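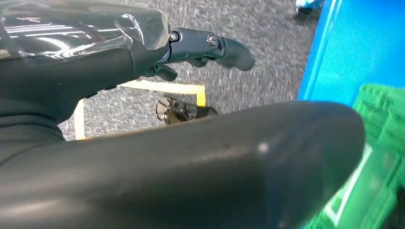 Ildikó Nyitrai objected that a wrinkled film should not be treated as a clear film with noise added, and that the haze values given on the Kimberg data sheet were measured on flat, tensioned samples and so say very little about how a label reads through a loosely wrapped parcel.

Figure 3. Clear, crinkled plastic wrap over a smooth matte charcoal surface. Bright white highlights and streaks of reflected light form on the film.

The objection is accepted in part. Haze describes the share of light scattered as it passes through the film. It does not describe the light that bounces off the outer face toward the reader, and for crumpled film the second quantity matters more. A fold acts as a small curved mirror. It collects light from a wide range of directions, so that at least one bright line is nearly always sent toward the eye, wherever the reader stands. A dark, dull backing makes such lines easy to pick out (Figure 3). Over a white label the same lines have lower contrast, but they can still cover thin strokes and hide the gaps between digits.

We therefore separate two kinds of reading error. A masking error occurs when a highlight lies over a character and the reader reports it as missing or unreadable. A substitution error occurs when the reader gives a wrong character with no sign of doubt. Masking errors cost time, as the parcel is turned or the film pressed flat. Substitution errors are less frequent but travel further through the sorting process, and are often found only at delivery.

Labels were printed in the Vorkier depot format, with a routing code above a street address. They were attached to cartons and covered with film from five production lots. Each carton was wrapped by hand with no attempt to control the number of folds. A fixed fold pattern was considered, but pilot work by Armindo Magalhães showed that film creased over a template relaxed within the hour and no longer looked like film that had been handled. Hand wrapping gives up control over single folds and keeps the general range of fold sizes found at the depot.

Readings were taken by 17 depot workers under the ceiling lamps normally in use. Each worker held a carton at a comfortable distance and read the routing code aloud. Tilting was allowed, but touching the label area was not. After removal of trials in which the film had torn or the worker had already seen the code, 454 readings remained. The remaining trials are not spread evenly over the lots, and the model in the next section includes lot as a random effect for that reason.

Masking was strongly tied to lamp position. Under long tube lamps, highlights ran as continuous streaks along the folds and tended to cross several characters at once. Under compact lamps they broke into short spots. Most workers dealt with spots by a slight tilt, while streaks often moved from one part of the code to another without clearing it. Substitution errors showed no such pattern. They were concentrated in pairs of similar digits and appeared mainly where a fold bent the printed edge – that is, where the film acted as a weak lens and reflection played a minor part.

Irén Mészáros has proposed that both effects could be reduced by placing the routing code near a carton edge, where the film is pulled tighter. Our data are consistent with this but do not test it directly, as label position was not varied. Tension near an edge also depends on how full the carton is, and underfilled cartons may lose the benefit.

Two limits apply. The workers knew the code format, and a person without that knowledge would probably make more substitutions. The cartons were also stored at room temperature, whereas film in an unheated bay is stiffer and may form sharper folds. The winter readings collected by Sándor Csizmadia at the Katona site used a different label stock and are not pooled with ours.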